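**Wotenik folding worktable, beech top, seven months in**

Bought for a rented room with no space for a fixed bench. It replaces a door on trestles, so the standard to beat was low. I use it for small electrical repairs, gluing, some drawing, and the occasional meal.

## Assembly

The table comes flat in one box with the legs already attached to their cross rails. You fit two hinges, a locking stay and four adjustable feet. The instructions give no torque for the hinge bolts, only a drawing of a hand with a spanner. I tightened mine until the washers stopped turning and have had to go back to them once, in January, when the left side began to click on opening.

The pilot holes for the stay were a little shallow. Running a drill bit into them by hand for a few turns was enough. Arūnas Laur, who has the same model in the next building, did not bother and split the rail at one end. The maker sent him a new rail without argument.

## Stiffness

Side to side the table is good. Front to back it is only fair. Leaning on the front edge while sawing makes the whole thing rock on its rear feet, and the locking stay does nothing to stop it because it braces the other direction. Pushing the back edge against a wall cures this. Away from a wall I would not plane on it.

The feet have a fine thread and hold their setting. My floor drops towards the window, and two of them are wound nearly all the way out. I have not noticed any loss of stiffness from that, though I expected some.

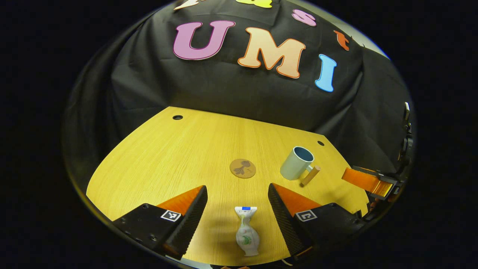 The finish is the weak point. It is a thin oil, applied at the factory and dry on arrival, and it marks at the first hot mug. I sanded mine back lightly and gave it two coats of hardwax oil from Fuchs, left overnight between coats. Since then water beads for long enough to be wiped off. PVA lifts with a scraper once cured. Superglue does not, and neither does flux.

If you do this, oil the underside as well. I left it bare at first and the top cupped slightly across its width. It came most of the way back after I had treated both faces, but a steel rule on edge still shows light in the middle.

## Clamping

The overhang is generous at the front and mean at the sides, where the rail sits close to the edge. Small G-clamps fit everywhere. My Kolgate quick clamps only fit at the front, as the bar fouls the rail. A swing-arm lamp with a screw clamp goes on any side, which matters more to me than the rest.

## Folding

Folded, it stands 20 cm deep with the feet on. The stay has to be released with one hand while the other takes the weight of the top, and there is a pinch point at the hinge that the manual mentions in small print on the last page. Consuelo Magaña, who borrowed the table for a weekend, now has an opinion on this.

Weight is the other complaint. I can carry it down one flight alone - not two.

## Against the Cadgate

The Cadgate bench is the obvious rival. It is stiffer in both directions and has a proper vice fitting, but it does not fold, and the top is softer. Anyone with a spare wall should buy that instead. For a room that has to be something else by evening, I would buy the Wotenik again and budget for a tin of oil.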